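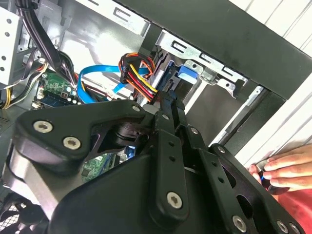

Chrysoula Tsoukalas asked that the sash repair be recorded in full, as the previous entry for the Mamness building gave only the outcome and left the next person to guess at the parts.

Workshop notebook, 3rd August
Job 377, timber double-hung windows, Mamness building, north side

The complaint concerned two windows on the upper level that could be raised only with both hands and would not stay in line when lowered. Both are older cord-and-weight units. The balances on the adjacent aluminium windows are a separate matter and were not inspected under this job.

The interior stops were scored along the paint line and removed. The stops on the first window came away cleanly. One on the second split near the lower nail and has been glued and clamped. It may be reused if the joint holds; otherwise a length of matching profile is to be ordered from Stirna, who supplied the earlier trim.

With the lower sash out, the left cord of the first window was found frayed to a few strands at the pulley. The right cord was sound but had been painted over and had lost its flexibility. Both were replaced with braided cotton sash cord. The weights were retrieved through the pocket covers, brushed down and rehung. Cord length was set so that each weight hangs 3 inches clear of the bottom of the pocket with the sash fully raised. The earlier cords had been cut too long, and the weights had been coming to rest before the sash reached the top.

The pulleys on the second window were seized with paint. They were soaked, scraped and given a small amount of dry lubricant. Oil should not be used on these, as it marks the cord and collects dust. One axle remains slightly worn. It turns freely and has been left in service.
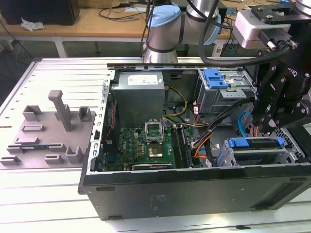
Workshop bench, open computer tower.

The channels were sanded lightly and waxed with a plain paraffin block. No paint is to be applied to the running surfaces. The colour coat on the sash faces may be touched up once the stops are back in place, but the painter should be told to keep clear of the edges. This was the cause of most of the trouble at Yakubu as well, and the note in that job file remains applicable.

Glazing putty on the lower rail of the second sash is cracked along the outside edge. The glass is firm. Re-puttying is outside the present scope and has been entered on the list for September, together with the meeting rail at Priterlow.

Both windows were reinstalled before the end of the shift, with the split stop held back and a temporary batten fitted in its place. The first sash now stays where it is put at every height tried. The second drifts down slightly from the fully raised position - the right weight appears to be light for the glass, and may have been exchanged with another at some stage. It should be weighed against the sash before any lead is added.

Outstanding: refit of the repaired stop, check of the right weight, replacement of one missing sash lift. The old lift screws are slotted brass and have been kept in the job tin.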